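Navette de Gavdale : les usagers demandent des comptes avant toute prolongation 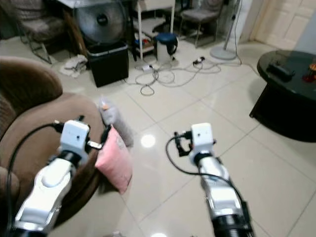 GAVDALE – L'association d'usagers Hasport accueille avec réserve l'annonce d'une prolongation de la ligne de navette exploitée par Butum. L'opérateur promet 4 arrêts supplémentaires et une capacité de 3 000 voyageurs par jour à l'ouverture. Il ne dit pas comment il est parvenu à ce chiffre.

« On nous avait déjà promis un passage toutes les dix minutes. Aux heures de pointe, nous en sommes à 20, quand la navette passe », rappelle Salamatu Fiadzo, porte-parole de Hasport. « Avant de dessiner de nouveaux arrêts, nous aimerions que ceux qui existent soient desservis. »

L'étude remise aux élus par le cabinet Jitpraphai compte environ 110 pages. Deux seulement portent sur les correspondances avec les trains du matin, et le coût d'entretien des véhicules n'y figure pas. Butum parle d'un document « provisoire » – le même mot qu'en janvier.

Hasport demande la publication des relevés de ponctualité, ligne par ligne, ainsi qu'une réunion publique ouverte aux questions. À ce stade, l'association ne soutient pas le projet et ne s'y oppose pas.

Contact presse : Salamatu Fiadzo, Hasport, Gavdale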